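The Case for the Snack Pile

Most advice about keeping food at home comes down to containers. Buy the clear bins, decant the crackers, label the lids. I followed it for two years in our apartment in Corell, and I've given it up. I now think packaged snacks should be kept out, in their own wrappers, in a heap on the table. I would like to argue for that, because the heap has a bad name and I don't believe it earned one.

Start with what a bin does. A snack in a bin on a high shelf is a snack you have to remember. We had a set of 20 from a store in Maddocks, and at any given time a third of them held things we had forgotten buying. When I emptied the cabinet last December I threw out a full trash bag of stale rice crackers and soft cookies. All of it had been sorted and labeled. Some of it had been moved from a perfectly good sealed wrapper into a plastic box with a loose lid, and I had done that myself, on purpose, because a magazine told me it looked better.

Single-serve wrappers are already containers. The factory sealed them, and they stay sealed until somebody pulls the edge open. They also carry the name of the thing and the date, and usually a picture. Once you cut all that away you have to write it back on with a marker, and few people keep that up past the second week.

The usual complaint about the heap is that it looks messy. I accept that it looks like a heap. But a table with a cloth on it and food in the middle has looked welcoming to people for a very long time, and no visitor to our place has ever been drawn to a cabinet door. Put the same packets in a cabinet and a guest has to ask for one. Most guests won't.

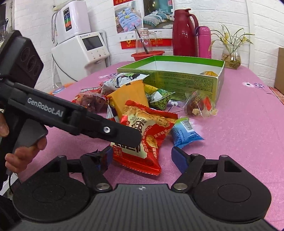
Color matters here too. Snack makers spend money on bright bags so that they'll stand out on a store shelf, and there's no reason that has to stop when you get home. A flowered tablecloth and a few loud wrappers make a plain room look lived in, and the cost is whatever you were going to spend on snacks anyway. A matching canister set at the Draren outlet runs 99 dollars before you put any food in it.

The second complaint is that people eat more when food is in sight. I take this one seriously. In our house it was true for the first week or so, and then it wore off. What helped was keeping the pile small. I buy from the import grocery on Sakthorpe Road, where the bags are mostly single portions, and I put out what we'd be happy to see gone by Sunday. When it's gone it's gone until the next trip. A cabinet hides how much you have, so you buy more on top of it. With a pile you can tell from the doorway.

I'd make a few exceptions. Chocolate shouldn't sit on a table in a warm room. Anything opened goes in a jar or gets clipped and put away, and if you have a dog or a toddler the table is the wrong place altogether. Bulk bags are a different matter as well. A 32-ounce sack of pretzels is ugly wherever you put it, and that one can stay in the cabinet.

For ordinary wrapped snacks, though, I can't find a good argument for the bins. They take time to fill and time to wash, and they make food harder to find in the place where you live. I gave our set to a neighbor who wanted them for screws and picture hooks, and they seem to work fine for that.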